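Marking out at Prirska: the worktop gallery

Calado workshop notes, October
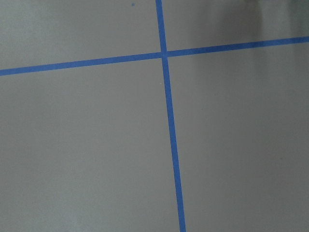

We spent most of October getting the big bench at Prirska ready for the winter classes, and a good part of that time went on tape. People who have been to the room before will remember that everyone used to work wherever they could find a gap. This year each place has its own lines, laid out before anyone sits down.

Jui-lin Lam drew up the plan and did most of the measuring. Euan MacRitchie followed with the roll and a steel rule. The notes on this page are for anyone who has to lay the lines again, here or in the smaller room at Nestska, where the same plan will be used from next term.

The surface

The bench top is a plain matte grey and it shows the blue very well. We tried cream tape first, left over from decorating, and it was hard to pick out under the evening lights. Blue masking tape cost a little more and was worth it.

Wipe the top down with a damp cloth and let it dry fully before starting. Tape put on a dusty patch lifts within a day or two, usually at the ends.

The cross

Two strips, one over the other, make the starting point for each place. Everything else is measured from where they meet. If the crossing is in the right spot, small errors further along can be put right later without lifting the whole lot.

Pull off a length, hold it just above the bench, line up both ends and then press down from the middle. Stretching the tape makes it creep back afterwards. Euan prefers to stick one end and roll the other out along the rule, and his lines are as good as anyone's.

Spacing

The centres are 310 mm from the front edge of the bench. Jui-lin first had them further back, but shorter people were leaning over their work to reach. We moved them after a trial evening with 11 people.

Leave 30 mm clear at the back for the lamp clamps - this was forgotten at one end and had to be redone.

Using the lines

In the paper classes the cross is there for squaring up a sheet before folding or cutting. Put the middle of the sheet over the crossing and turn it until the edges run level with the tape. For the box-making evenings the same mark gives you the centre of the base.

Please don't cut directly on the tape. Mats are kept on the shelf under the window, and the larger ones should go back flat.

Replacing worn tape

Peel slowly and keep the tape low against the bench as it comes away. If any glue stays behind, a little warm soapy water will shift it. Do both strips at a place together, as a new strip laid across an old one tends to lift at the join.

Spare rolls are in the Omus drawer, second from the top, with the steel rule and a copy of Jui-lin's plan. Write it on the sheet inside the drawer when you open the last roll.

The Nestska measurements will be added to this page once the bench there has been fitted.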